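Gripper Trial Safety Checklist, Simulation Cell
Filled in by: Tegwen Cadwaladr
Also read by: Berwyn Kemeys
Hardware on trial: Skenov two-finger, up against our old Koech
Controller: Clevanitz

Same list as the February round, only I've dropped the pneumatics page (nothing here runs on air, hooray). My comments are under each item, and they do ramble a bit, sorry Berwyn!

1. Soft stop answers from every pose: OK
Tried it high, low and halfway into a move. The Koech profile was still loaded the first time, so I reloaded and did the whole thing over. Please check the profile name before you start, it's in tiny type on the Clevanitz screen.

2. Start pose clear of all objects: OK, with a comment
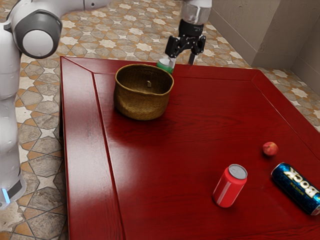

My worry with the Skenov has always been finger length, because it reaches further than the Koech and the old start pose was written for the Koech. I raised the start height by 37 mm and I like it much better. The bottle with the green cap, back behind the basket, is the one I'd watch, and a swing that comes in low from the far side of the table could clip it. The cans and the fruit are well off to the side, so no fuss there. I've asked Emrys to put the new height in the shared settings so we all get it.

3. Force limit set and saved: OK
Set at 700 in controller units for both grippers. It was 4,000 when I opened the file!! That's left over from the crush tests and it should never be the default. Emrys, can we lock that field?

4. Close-range camera view usable: PARTLY 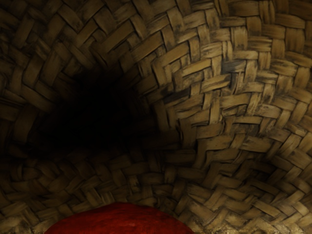 Item 4, close view inside the basket. Red object at bottom center, weave dark toward the upper left.

I'm marking this one down for the lighting. On the right you can make out every strip of the weave, grain and all, and then it drops off to almost black. If a target sat in that dark patch I wouldn't trust the detector to find it, and I wouldn't trust myself either. Idris wants to try the Flikley camera model with the exposure pushed up. Fine by me, but run item 1 again after any camera swap, please.

5. Joint limits match the arm sheet: OK
Took me over 2 hours, mostly my own fault for reading the wrong column.

6. Fingers clear the rim on the way in: OK at this speed
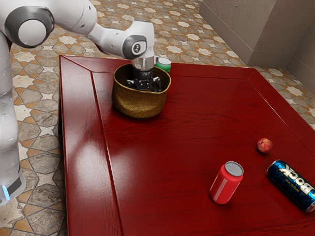 Simulation cell, Sunday

Straight down over the basket with the fingers spread a little, and that's the approach I want everybody using. Come in at a slant and the wrist gets awfully near whatever is standing behind the rim, like the green can. Eusebio asked if we could open the fingers all the way before going in. I'd say no for now, the Skenov is wide when it's fully open and I haven't checked that against the rim.

7. Log saved and named: NOT DONE
Mine went into the Koech folder. I'll move it tonight.

Open items
Lock the force field: Emrys
Exposure test: Idris
Full-open clearance: me and Eusebio
Sign-off: T. Cadwaladr, pending items 4 and 7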